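Subject: Re: [stationery-swap] hard cases vs. zip pouches for the school kits
From: Yasaman Ranjbar
To: stationery-swap list

Atif Gilani wrote:
> Hi all, before I order anything for the April kits. Last year we
> went with the Kakakhel zip pouches, 370 of them, and the zippers
> were a pain. Do people still like the hard plastic pencil cases?
> Price I have from Justard is for a lot of 512, which is more than
> we need, but they won't split it. Also what goes IN them? The old
> list has 7 items and I don't think they all fit.
> Atif

Hi Atif, quick one, typing this between two pickups.

Hard case, yes please. Zippers – never again. I had 71 pouches come back to me with the pull broken off and I was fixing them with paper clips at my kitchen table.

Get the kind with the hinged lid and a divided tray. Kids open it flat on the desk and everything is right there, no digging. White is fine, they put stickers on it anyway. See-through tray is nice to have, teachers can tell from the side if somebody's marker is missing.

On the 512, take them. Extras can go in my hall closet, the dry one. They stack, pouches don't.

What goes in – no way 7 things fit, not if the lid has to shut. I'd cut it to:

one thin black pen
one marker, cap on TIGHT
eraser or glue stick, the chunky one goes in the wide section by itself
pencil if there's room

Ruler goes loose in the bag, it's too long for any case I ever tried. Sharpener too, the shavings get in the hinge and then it won't close. Scissors seperate, the school asked for that.

Put the marker next to the pen, long way. If it goes in crooked it pushes the lid up and the catch pops in the box. Learned that with the Plenasier ones.

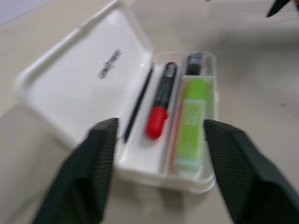
Oh and can you ask Justard if the lids come off in one piece when the hinge goes, or if the whole case is trash. And whether they'll ship to the side door, the front steps are a mess right now. I can do packing any evening after 6, bring tape, I'm out adn the store brand is useless.

Yasaman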